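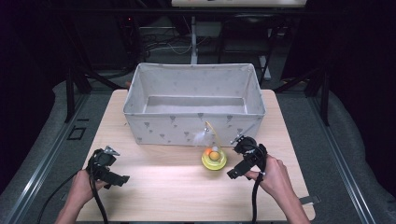 Indoor cats, fall edition

21 September 2022

Quick one this month, I'm typing with one hand and the other hand is under a cat. Fall is when the emails start. He's yowling at 4 in the morning. She's chewing the blinds. They were fine all summer and now they hate each other. Same thing every year, days get shorter, windows get closed, no more bugs and birds on the screen, and the cats have nothing going on.

So, boredom. That's the whole item.

Play first, then food

If you only change one thing, change the order. Play, then dinner, then they wash and go to sleep. Most of us do it backward - feed them, sit down, and then wonder why there's a cat flying off the back of the couch at ten. Two sessions a day, 11 minutes or so each. Set a timer if you're like me and think you played for half an hour when it was one song.

And move the toy like something alive. Away from the cat, not into its face! Mice do not run at cats. Drag it behind a chair leg, stop, let it twitch, stop again. The staring part counts as playing. People quit during the staring part, they think the cat isn't interested.

Rotate the toys

A feather toy, a ball that goes around in a track or under a dome, something to kick, something that crinkles. Out for a few days, then away in a bin, then out again. A bin with a lid if you have a thief. Ours learned to hook the soft kind open and now we keep it on the closet shelf, top one, behind the suitcase.

Anything on a string gets put away when you leave the room. Every time. Swallowed string is an emergency vet visit and I've paid for one, it was a January night with ice on the roads and I do not recommend it. Same for ribbon, hair ties, dental floss, that curly stuff on birthday presents. Check feathers too, once they get chewed down to the quill throw the thing out.

Food puzzles, the cheap way

Egg carton, kibble in the cups. Done. Toilet paper roll with the ends folded in and a couple holes cut in the side. Muffin tin with a ball over each treat. Start so easy it's silly, because a cat that fails twice will walk off and scream at you instead. Wet food people, smear it on a lick mat, freeze it if you have a fast eater.

I got a lot of questions about the Nikex feeder after the last newsletter. It's fine. It's loud. My older one wouldn't go near it for 2 weeks and then she decided it was hers. The egg carton got more use, and that was free.

Windows and high places

A perch at a window beats most of what you can buy. Doesn't have to be fancy, a cleared off dresser with a towel works. Bird feeder outside if your building allows it, far enough from the glass that the birds don't get hurt. In the multi cat house you want more than one high spot, and more than one way down from each, otherwise somebody gets cornered and that's your fight right there.

Speaking of fights. Redirected agression is real - cat A sees a strange cat outside, can't get to it, and smacks cat B. If it started suddenly look out the window before you blame either of them. Cover the bottom of the glass for a while with paper or that frosted film and see if it settles.

When it isn't boredom

Please don't read all of the above and skip the vet. Peeing outside the box, especially a boy going in and out and not making much, is a today problem. Not a Monday problem, a today problem. Sudden yowling in an older cat can be thyroid or blood pressure or pain. Hiding, not eating, drinking a ton of water, all of that is a phone call first and toys second.

Odds and ends

Toy swap is back on, side room at the Weltberg library branch, same shelf as before. Wash what you bring. No string toys on the shelf please, and nothing with loose bells. Last time we had 28 plush mice and I think every one of them had been loved very hard, so, use your judgement.

Cardboard box drive is still going for the Cestia shelter. They go through about 200 a month just for hiding spots, shoebox size up to boot box is best. Flatten them, take the tape off, leave them by the side door. Not the front, the front door is for intakes and it gets crowded.

Catnip from the garden is nearly done, I have a few dried bags left, email if you want one. Kittens under six months mostly don't react so save your bag for later. Silvervine works on a lot of the cats who ignore catnip, if you've got one of those. Mine ate the stick.

Next time: nail trims, and which kind of carrier doesn't make them hate you forever. Send me your carrier stories, the bad ones too. Ok the cat wants my arm back.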